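Zukness Match Day Streaming Kit

Club footy deserves to be watched by more people than can fit along the boundary fence. The Zukness kit puts a women's, junior or country league game online with one operator and one bag of gear, and after a full season of using it ourselves we're still a bit giddy about how good local sport looks on it.

The kit is built on the Vimura encoder, a little unit that takes up to 3 camera feeds and sends out a single stream with the score, clock and quarter already on screen. Plug in a camera on the wing, add one behind each set of goals if you've got them, and switch between them from a tablet. The scoreboard graphics come loaded for Aussie rules, netball, soccer and both rugby codes, and you can drop in your own club colours in a couple of minutes (the netball layout is a favourite here, with the centre pass arrow flipping over by itself!). 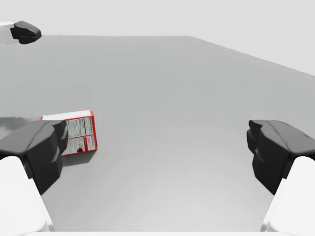

Battery life is the other thing we love. One charge runs the encoder for 6 hours, so an under-16s game, the reserves and the seniors can all go out back to back without hunting for a power point behind the canteen. If the mobile signal drops out, the encoder keeps recording to its card and picks the stream up again when the bars come back.

Pramila Sandhu took the kit through a whole season at Beltness Women's Football Club. "We had 1369 people on the stream for the prelim," she says. "My aunty watched from Darwin and rang at half-time to complain about the umpiring."

What's in the bag
Vimura encoder with battery and charger
Tablet mount and sun hood
Rajput tripod, full height, with carry strap
Effects mic with furry windshield
Three 20-metre camera cables
Padded shoulder bag

Cameras and tablet are not included. Any camera with a clean HDMI output will work.

Hire or buy
Weekend hire is $681 including return freight. Purchase pricing depends on cable lengths and spares, so get in touch for a quote. Bookings for the new season open in February, and finals weekends go early.

Zewditu Gebru looks after setup and training, and will happily talk microphones for as long as you let her.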